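Zuson opens knitwear folding and storage program to households in Clinville

April 26, 2020

Zuson, the Clinville household storage service, today opened registrations for Lumemeo, a free home program on folding, sorting and storing knitwear at the end of the warm season.

The program replaces the in-person sessions Zuson had planned for the Sengar Centre. Those sessions were announced in January and had 414 registrations before they were called off. Everyone who registered will be moved across automatically and does not need to apply again.

Lumemeo is made up of 15 short lessons, sent by email. Each one covers a single type of garment or a single storage problem – heavy cardigans, children's jumpers, shared drawers, the top shelf of the wardrobe. No special equipment is needed. The lessons are written for people working on a bed, which most households already use as a folding table.

Cable-knit cardigans are dealt with first. They are bulky, they stretch out of shape on hangers and they take up more drawer space than almost anything else in the house. Zuson recommends laying the garment flat, straightening the sleeves and front placket by hand, and folding it on a firm, smooth surface.

Knitwear on a bamboo sleeping mat: 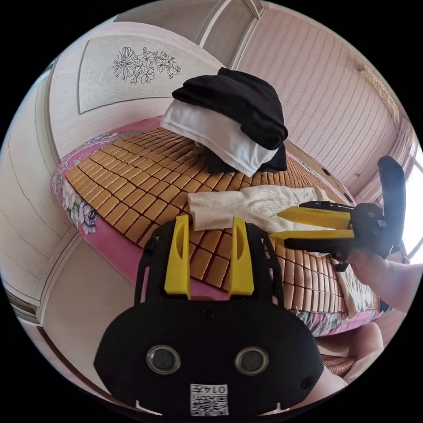
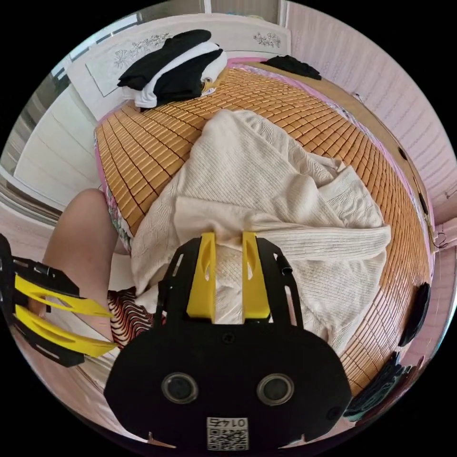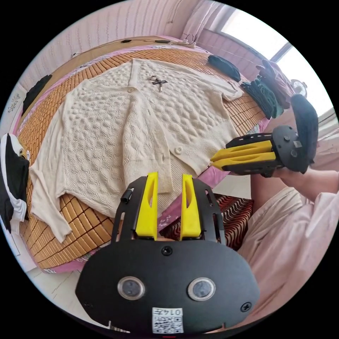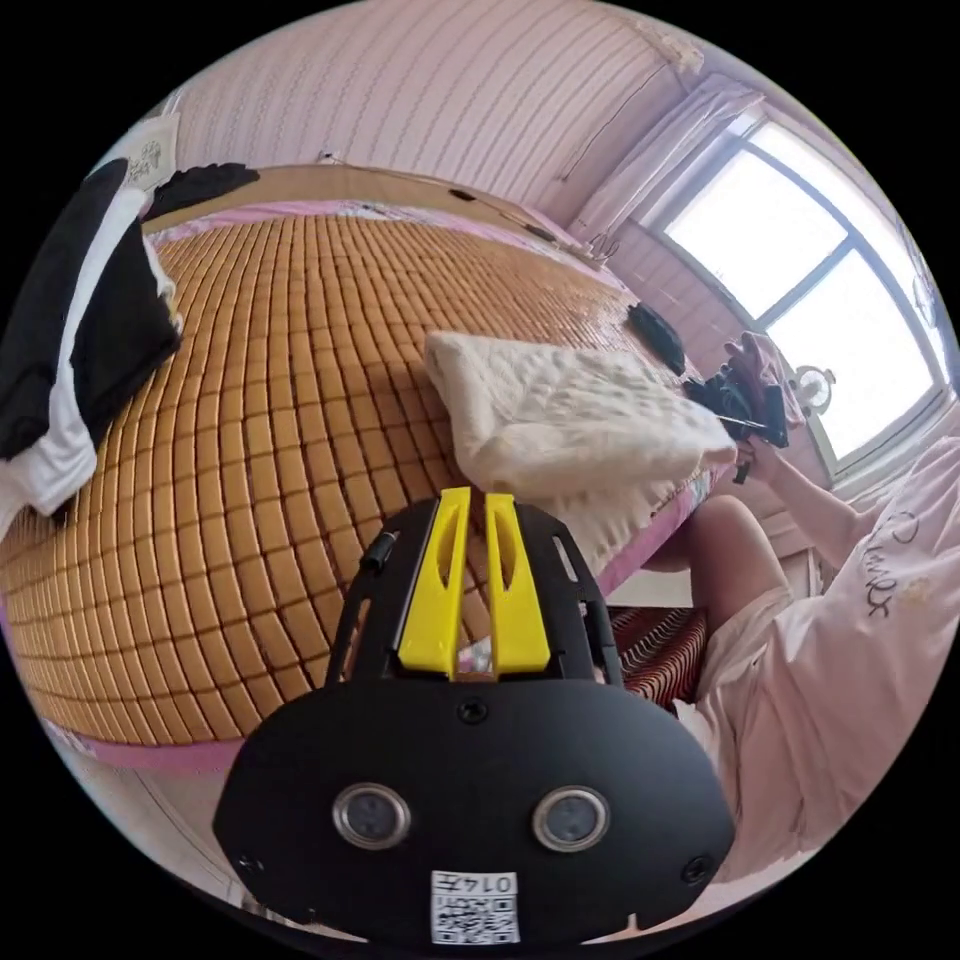 Later lessons deal with storage. Participants are asked to sort folded knits by weight, keep the heaviest at the bottom of the pile and leave room at the top of each drawer. Garments should be clean and fully dry before they are put away. There is also a lesson on mending loose buttons, with a printable colour chart for matching thread.

Zuson surveyed 756 customers before settling on the contents. Folding thick knits was the task they most often asked for help with, followed by storing winter bedding. A bedding program is being prepared and will be offered to Lumemeo participants first.

Zuson has provided storage advice and home organising services in Clinville and neighbouring suburbs for several years. Its email newsletter goes to 3,871 households.

Registration is free and open to all residents. Forms are available on the Zuson website or by phoning the Clinville office during business hours. Printed copies of the lessons can be posted on request.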